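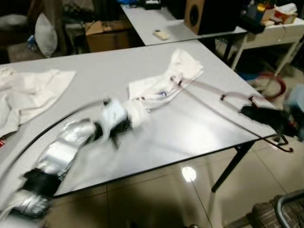
Mastbridge Work Table, Light Gray

I've been selling shop and studio furniture out of the Inwood store for long enough to have opinions about tables, and this is the one I keep sending people home with. It's a plain rectangular work table in light gray. No drawers, no shelf on top, no pegboard. You put it in the room and you start working on it the same afternoon.

We get asked about the color a lot. People come in wanting white because they think it'll look cleaner, and then they live with white for a month and see every pencil line and every crumb. The gray is kinder. You can still find a dropped screw on it, and a black cable shows up nicely when you're trying to work out which one goes where, but it doesn't glare at you under a bright lamp the way my old white bench did. I had that thing for years and I squinted at it the whole time!

Two tables in an L

If you've got the floor space, think about getting two. I have mine set up as an L in the back room – one for whatever I'm in the middle of, and the other running off behind it for all the stuff that would otherwise end up in my lap. Before that I had one big table, and I spent half my day moving piles from the left side to the right side and back again.

A few things I learned setting up the L. Put the first table exactly where you want it before you bring in the second, and level it. Then slide the second one up to it and adjust that one to match. I did it the other way around the first time and ended up with a little step between the tops that caught my sleeve for weeks. The Skisix joining plates (sold separately, item 828) hold the pair together underneath. You don't need them if your tables stay put, but if you lean on things like I do, get them.

Looking after it

A damp cloth and a drop of dish soap does almost everything. I keep an old towel on mine pretty much all the time, partly for wiping up and partly to set things on that I don't want sliding around. For tape residue, warm the spot with a hair dryer and peel slowly. Please don't go at it with a razor blade. One customer did, and I sold him a new top.

Don't park a hot soldering iron or a glue gun straight on the surface. Get a mat. We carry the Kaewkla ones in two sizes and the small one is plenty for most people.

Putting it together

The legs come off for shipping. There are 14 bolts in the bag and one hex key, and I'd recommend a second pair of hands for flipping it over. Mine took me longer than it should have (I lost the hex key under the box). Leave all the bolts a little loose until the table is standing up, push down on each corner, and then tighten. Go around again after a week or so – they settle.

Ordering

In stock at Inwood. Delivery is usually 7 days, or you can pick it up if your car's big enough. Measure the car first. Returns are fine for 13 days as long as it's still in the box, and replacement legs and bolts can be ordered on their own.

The darker gray is out until November. If you want to be on the list for that one, leave your email at the counter or use the form on the contact page, and say whether you're after one table or a pair.

Page updated 6/13/18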